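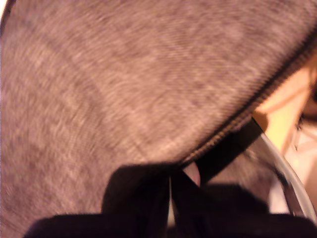

Sturnham, April: A home-built robot arm that works on bags, pouches and zippered cases is in its second round of trials at the Paltthorpe shared workshop, where members have given it a bench of its own until the end of the month.

The project, called Żak by its builders, started last fall in a garage in Sturnham and moved to the workshop when the arm outgrew the table it was bolted to. It has a two-finger gripper with a small camera mounted close behind the fingers. Most of the frame was cut and drilled on site. The motors and control board came from Weltico, a parts supplier, and were bought secondhand. Total spending on parts stands at $721, according to the group's posted build log.

The builders chose soft goods on purpose. Hard objects such as blocks and cups were handled well enough in the first round, the log says, but cloth gave the arm trouble. Fabric bulges when it is pushed, a zipper pull can lie flat in either direction, and straps get between the fingers and the thing they are meant to hold.

In the first round the arm made 76 attempts at opening a zippered case and finished 16 of them. Many of the failures were put down to the gripper closing on a fold of cloth next to the zipper. Others came when the arm moved too fast for the camera to give a sharp picture at close range, and the control program lost track of where the zipper teeth were.

Two changes were made before the current round. The arm now slows down over the last 10 centimeters of its approach, and the fingertips have been refitted with a softer pad. A third change, a brighter lamp over the bench, has been put off until the workshop finishes rewiring that side of the room.

Results from the second round have not been posted. The group said in its latest entry that it wants the same number of attempts as before so the two rounds can be compared.

The workshop is open to members every evening and to visitors on Tuesday from 6 p.m. Visitors may watch the arm run but are asked to stay behind the tape on the floor while it is powered. Drawings for the frame and the gripper are pinned up next to the bench, and copies are free to anyone who wants to build one. The group is also asking for old pencil cases, toiletry bags and camera pouches with working zippers, which can be left in the bin by the front door.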